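Library > Equipment Planning for Automated Work > Part Two > Chapter 3

Chapter 3
Planning the Purchase Before the Quote

Most equipment budgets that go wrong do so before a supplier is called. A manager sees a machine at a trade show, asks for the price, and builds a plan to fit it. This chapter works in the other order. It starts with the task, moves to the space and the fixtures the task involves, and only then looks at what a robot costs to buy and keep.

The running case is Lalldale, a company that cleans washrooms in offices and bus stations. Lalldale wants to know whether a two-armed robot could take over part of the sink work at its Buvcombe site. It has not bought anything yet. At this stage the company is paying for simulation time, a much smaller expense than a machine on the floor and one that can be stopped at the end of any month.

3.1 What a simulation can tell a buyer

A simulation is a computer model of the robot and the objects it has to work with. For a buyer, its main use is to answer questions about reach and clearance. Can the arm get to the bowl? Does the gripper block access to another part of the fixture? Where does the second arm go while the first one works? Each answer affects a line in the budget. An arm that is too short may mean a larger model, a moving base, or changes to the room.

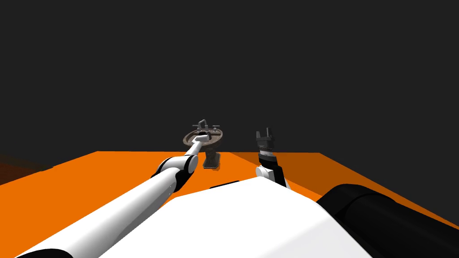
Figure 3.1 Simulated reach check at a pedestal sink. The left arm is at the front rim of the basin; the right gripper is open and clear of the fixture.

A single view such as Figure 3.1 settles very little. The planner needs the same check for every type of fixture on the site, including any set into a counter or close to a wall. The model in the figure has a plain background and no other fixtures nearby. Real washrooms have partitions, bins, pipes, and people, and these should be added to the model before anyone signs a purchase order.

3.2 Purchase price and total cost

The purchase price is the figure a supplier puts at the top of a quote. The total cost also includes delivery, installation, tooling, training, software fees, spare parts, and repairs. Lalldale asked two suppliers, Vaughan and Zivik, to quote in the same format. Vaughan included the grippers in its base price. Zivik listed them separately at $1450 each, so a machine with 2 arms added $2900 to the quote. Read quickly, the Zivik offer looked cheaper than it was.

Training is often left out altogether. Lalldale's planner set aside some 200 hours of staff time for the first year, charged at the normal hourly rate. That time appears on no supplier's quote, but it has to be paid for.

3.3 Setting the decision points

A purchase plan should state when the buyer may stop. Lalldale used 3 decision points: after simulation, after a trial on loan equipment, and before final payment. A limit on spending was written down for each. The plan took effect on 1 January 2026, at the start of the company's budget year.

The sections that follow take each decision point in turn. Before reading on, choose a task from your own workplace and list every fixture, tool, and surface it involves. You will need the list for the cost worksheet in Section 3.4.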